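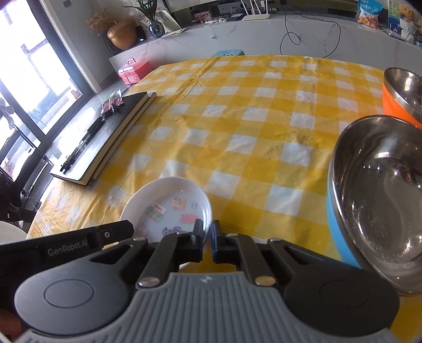
Local news | Food and community

Movville lunch clubs to stay open as cooking moves to Barnen kitchen

Lunch clubs across Movville will carry on for at least another year after the council agreed a new contract for the cooking and delivery of meals. The decision ends several months of doubt over the clubs, which had been told in the autumn that their current supplier would not be renewing.

From next month, food for all 12 clubs will be cooked by Chaudhary, the catering firm based on the Barnen trading estate, and taken out by van each morning. Until now the meals have been made at the old school kitchen in Tirkari, which the council has rented on a short lease. That kitchen will close at the end of March and the building will go back to its owner.

The clubs serve a hot two-course lunch to older people and to others who find it hard to cook at home. According to figures given to councillors, 569 people are signed up at present and 3,490 meals were served in February. Demand was highest in the north of the town, where one club closed its list before Christmas and has not reopened it.

Under the new contract the list at that club will open again. The council says people who asked for a place while it was closed will be contacted first, by letter, and do not need to apply a second time. Anyone who has moved house since asking should ring the council's main switchboard and ask for the meals desk.

The cost to members is also changing. At the moment people pay for each lunch on the day, in cash, and the price differs from club to club. The new system is a flat charge of £20 a month, whichever club a person goes to and however often they eat there. It can be paid by direct debit, by card over the phone, or in cash at the library.

A report to the council said the flat charge would leave most regular members paying less than they do now. It accepted that people who only come once or twice a month would pay more. After some discussion it was agreed that those members can go on paying for single meals until the end of the summer, when the matter will be looked at again. The single price will be the same at every club, but it has not yet been set.

People who receive certain benefits will not have to pay the monthly charge at all. They will need to fill in a form to show this, even if they have been getting free meals already. Forms can be picked up at any of the clubs and staff there will help with them. The council has asked for them to be returned as soon as possible, as the first payments are due to be taken in the middle of next month.

Questions were asked at the meeting about how food will be kept hot on the way. The kitchen in Tirkari is close to most of the clubs, and the longest run from there takes a few minutes. Barnen is on the other side of the ring road, and traffic at the roundabout is often slow late in the morning. Chaudhary has said it will use two vans in place of one, leaving earlier and going round the town in opposite directions. Food will travel in heated boxes and its temperature will be checked at the door of each club and written down. Any meal that arrives too cool will be sent back.

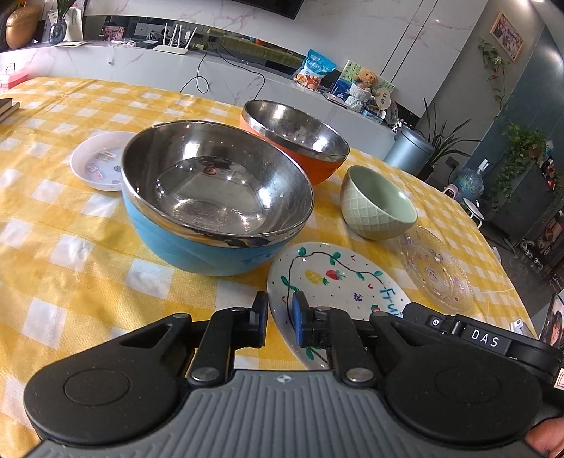
Members who came to a drop-in session last week were mostly relieved that the clubs were staying open, but several had worries about the food itself. The Tirkari cooks have been doing the job for a long time and know what people like. One woman who has been going to the same club since her husband died said the food was good but that it was the company she went for, and she would still go if it was toast. A man at the same session said he would judge the gravy when he saw it.

The firm has offered jobs to all the kitchen staff at Tirkari. The council said most had accepted. Two have decided to retire and one has taken a job elsewhere. Staff who do move will keep their present hours, although the working day will start earlier. There is no direct bus from Tirkari to the trading estate at that time of the morning and the firm is looking at a minibus, which would pick up from the post office and the health centre.

Menus will run on a four-week cycle and will be sent to each club in advance. There will be a choice of two main courses every day, one of them without meat, and halal meals will be available at every club for the first time. In the past these could only be had at two of them, and people sometimes travelled across town to get one. Soft meals for people who have trouble swallowing will still need to be ordered ahead. Orders should be made by noon on the day before, and this can be done through the club or by phone.

Portion sizes were raised by a number of members. Some said they were given more than they could eat and did not like to see it thrown away. Others said the opposite - that lunch was their main meal and they would be glad of a bit more. The new contract allows for a small or a large plate at the same price. Members can change their mind from one day to the next, so long as they say so before serving starts.

Clubs will no longer be able to send leftover food home with people. This has been done informally in some places, usually with soup or pudding, and councillors heard that it was well liked. The firm's insurers would not agree to it because the food has already been reheated or held warm. Fruit, bread and sealed items can still be taken home at the end of the session.

The clubs will go on providing their own crockery, cutlery and table linen. An early version of the contract would have had meals sent out in sealed trays to be eaten with throwaway cutlery, and this was dropped after objections from almost every club. Washing up will be done on site as it is now. The council has set aside a small sum to replace chipped plates and bowls and to mend the dishwasher at the Tirkari club, which has been out of use since before the new year.

There was less agreement on opening days. Most clubs open on weekdays only, and the council's own survey found a good deal of support for a weekend lunch. Chaudhary has said it could supply one, but the halls would need to be staffed and several are already booked out for parties and classes. A trial at a single club was suggested. Officers will come back with costs in the summer.

The contract runs for a year, with the option of another two. Councillors did not say how much it is worth, and that part of the meeting was held in private. The report that was made public says the overall cost of the service will go up slightly and that the extra will come from the adult care budget.

The last meals from the Tirkari kitchen will be served on the final working day of March. The clubs will be shut on the day after that so the heated boxes can be delivered and staff shown how to use them. Anyone who would be left without a hot meal that day can ask for a packed lunch to be brought to their home. Requests for this need to be made by 20th March.

Transport to the clubs is not affected. People who are collected by the community bus will be picked up at their usual time, and the drivers will be the same. Lunch itself will be served slightly later at the three clubs furthest from Barnen, and members there will get a note of the new times with their next menu.

The council has also been asked what will happen to the garden behind the Tirkari kitchen, where herbs and some of the vegetables for the clubs have been grown. The land is part of the same lease and will go back with the building. The owner has agreed that anything already planted can be dug up and moved before the end of the month, and the nearby allotments have offered a spare plot for it.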